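Day 4 of teaching a machine to tidy up, a thing I have never managed to teach myself.

137 goes so far. Wim Maes scrapped 2 of them – I'd paused to scratch my nose and he says it will learn the pause.

Ingrid Montoya wants more variety, so I put things down a bit differently each time. Being untidy on purpose is harder than you'd think.
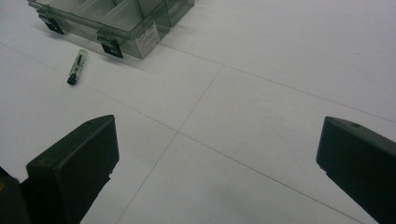 My knees have also asked for more variety. Wim says 5 more and then tea. He said that before the last 5 as well.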